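From: Indira Palaniappan
To: hands-and-arms list
Subject: Re: Anybody tried the Remska hand kit?

Yolotzin Cisneros wrote:
> We've got money for one hand before the end of March and I'm stuck
> between the Primlow gripper and the Remska kit from Sernbridge.
> The Remska looks great in the brochure but so does everything.
> Is it a pain to set up? And does it cope with ordinary household
> stuff, or just the foam blocks they ship with it?

Hi Yolotzin,

We've had the Remska for 4 months now, so I can at least tell you where it bugged me! Setup took me most of an afternoon. The wrist adapter went on fine, but the manual has the cable order wrong (page 35, the second drawing — swap the two connectors and you're good). I wrote to Sernbridge and got a nice reply from a guy named Moldovan, who sent me a corrected sheet the next morning. Ask for it when you order, it isn't in the box.

The foam blocks went in a drawer pretty fast. They're all the same squish and you learn nothing from them. I'd much rather put out a mix of things from home and the store, some round, some soft, some that want to roll away from you, and just work through them one at a time.

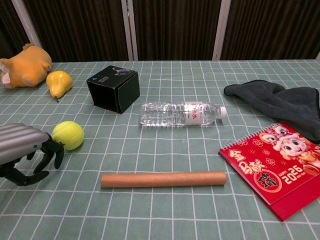

Round things are where I'd spend your first couple of weeks, by the way. The default grasp closes the thumb too early and you end up chasing the thing across the table. Turn the thumb delay up two notches and drop the closing speed, and it gets a whole lot friendlier. Cloth is still hit or miss for us. It'll pinch a towel okay if there's a fold sticking up, but flat on the table, forget it.

The other thing is price. The kit itself was fair, but the spare fingertip set is $457 and you will want one, the pads wear down quicker than they let on. I haven't used the Primlow except at a demo, so take this with some salt, but it seemed tougher and a lot less fun. If all you need is boxes, I'd probably get that one.

Happy to send you my settings file if you go with the Remska. Just tell me which firmware they ship you, mine's still on the old one.

Indira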